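4. Routine checks on the Wodo arm

4.1 Before starting

These checks are to be carried out by the operator at the start of each working week and after any relocation of the arm. The full procedure takes 7 minutes. A cell that has not passed it must not be used for recording.

Caution: Keep hands clear of the gripper whenever the indicator light is on.

1. Confirm that the arm is clamped to the table and that no clamp can be turned by hand.
2. Inspect the bolts on the shoulder housing and the mounting bracket. Tighten any loose bolt with the 4 mm key supplied.
3. Examine the cable under the forearm along its whole length. It must hang in a loose loop and must not be pulled tight in any position - a tight cable will wear at the connector. 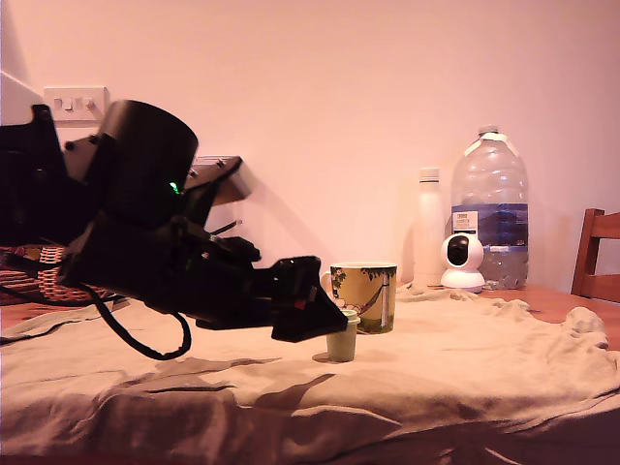 4. Place a light, upright cup on the cloth within reach of the gripper.
5. From the Hivance panel, run programme 874. The arm will move above the cup, stop, and lower the gripper at reduced speed.
6. Check that both fingers meet the cup together. If one touches first, repeat the centring procedure in section 3.
7. Return the arm to its rest position and enter the result in the cell log.

Note: Folds in the cloth are acceptable, provided that the cup stands level. Open drinks must not be placed within 600 mm of the arm.

4.2 Faults

If the arm stops before reaching the cup, switch off at the wall, wait for the indicator light to go out and inspect the cable again. Do not open the joint housings. Faults that return after a restart should be reported to Euan Mackay at the Cluldale workshop, quoting the programme number and the last entry in the log.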